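Ticket: Right arm stops in the middle of sorting, joint error after some minutes
Project: Foda (student project, two-arm sorting station)
Category: Hardware / Communication
Priority: High
Status: Closed
Opened: April 2019

Problem

We are the student team of the Foda project at Kestside. Our task for the course is that two arms work together on one table: they take toy food from one container and sort it. We program everything on one computer with the Troltance control software, and both arms get their commands from the same program.

Since the last change of our code the right arm stops by itself. It happens after a few minutes of work, never directly after the start. The arm stays in its last position and holds it, but it does not accept new commands. The left arm continues normally, and this is dangerous for us, because it does not know that its partner is not moving anymore. In the log we find this line each time:

joint 3: no reply, timeout, motion canceled

After a restart of the program everything is good again, until the next stop.

What we expected

Both arms should finish one full session without a stop. For the course we must show a session of 3,522 control steps. Our best result until now is a little more than half of this.

What we tried before opening the ticket

– Restarted the computer and both power supplies. No change.
– Installed the Troltance software again from zero. No change.
– Made the movements slower in the settings file. The stop comes later, but it comes.
– Ran the right arm alone, with the left arm switched off. The stop comes also in this case, so we believe it is not a collision between the commands of the two arms.
– Ran the left arm alone. No stop in three sessions.

Reply from lab support

Thank you for the clear report. A timeout on only one joint is in most cases the cable or the connector, and the software only sees the result of it. Please do these checks in this order, and write the result of each one before you go to the next:

1. Power off. Open the connector at joint 3, look for bent pins, close it again until it clicks.
2. Power on, no program running. Read the joint positions for some minutes and look if values are missing.
3. Move the arm by hand through the full range while you read the values.
4. Send us the value of "reply timeout" from your settings file.

Please do not change the timeout yet. If it is made longer, the error can hide, and then we search much longer.

Answer from the team

We did the steps. Here are the results.

Step 1: The pins are straight. The connector was closed, but to be honest we did not hear a click when we pushed it, so maybe it was not fully inside before.

Step 2: No missing values when the arm stands still.

Step 3: Most of the range is good. When the arm reaches forward and down, as it does for taking something out of the basket, there are missing values. We repeated this movement 7 times and values were missing in each of them.

Step 4: The reply timeout is 2,000 microseconds. It is the same for both arms and we never changed it.

So the error depends on the position. It explains also why the stop does not come directly after the start: our program works first in the middle of the table, and only later the right arm goes deep to the side. 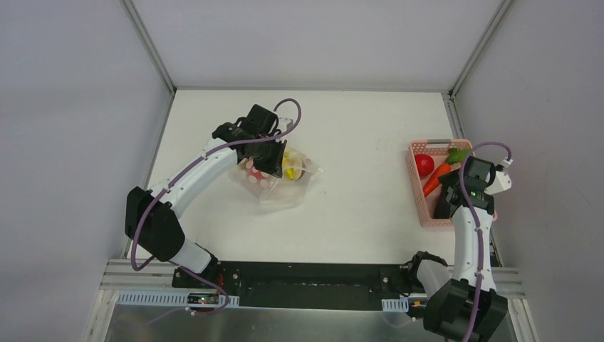 We also want to say that the order of the work was changed in our last code version. Before, the right arm only received objects from the left one and stayed high. Now each arm has its own place to pick from, and the right one must go down many times in one session. We first thought the new code had a mistake, and we lost a lot of time reading it line by line. Probably the code is correct and it only uses a position which we did not use before.

Reply from lab support

This is a very useful result, thank you. A position-dependent loss points to a cable that is too short or fixed too tight. When the arm reaches far, the cable pulls on the connector. Please look at the following:

– Is there a free loop of cable at joint 3 when the arm is fully stretched?
– Is a clip placed directly beside the connector? It should be on the straight part of the arm.
– Compare the position of the clips on the left arm with those on the right arm.

If you need to move a clip, power off first. Open it, do not pull the cable through it.

Answer from the team

We compared both arms. On the right arm one clip near joint 3 was fixed closer to the connector than on the left arm. In the stretched position there was no free loop at all, and the cable was straight like a string. We moved the clip back to the straight part and gave more cable to the joint.

After this we repeated step 3. No missing values, also in the deep position. Then we ran the program with the normal speed. First session: complete, 3,522 steps, no timeout. Second session: complete. In the third session we had one stop, but it was a different message (emergency button pressed, by one of us, by mistake with the elbow).

One question is still open. In the software, can the left arm stop automatically when the right arm has an error?

Reply from lab support

Yes. In the settings file, set "stop group" to the same name for both arms. We use the name "table" on the Rácz station in the next room, you can copy the block from there. Test it at low speed: disable one arm from the menu during a movement and check that the other one stops too.

Answer from the team

The stop group works. We tested it in both directions, left to right and right to left. The ticket can be closed from our side. The final demonstration is in May, and until then we will check the cable loops before each session. We wrote this in our start list, after "emergency button free".

Resolution

Cause: cable clip at joint 3 of the right arm too close to the connector, cable under tension in low forward positions.
Fix: clip moved, cable loop made longer, stop group added for both arms.
Timeout value: not changed.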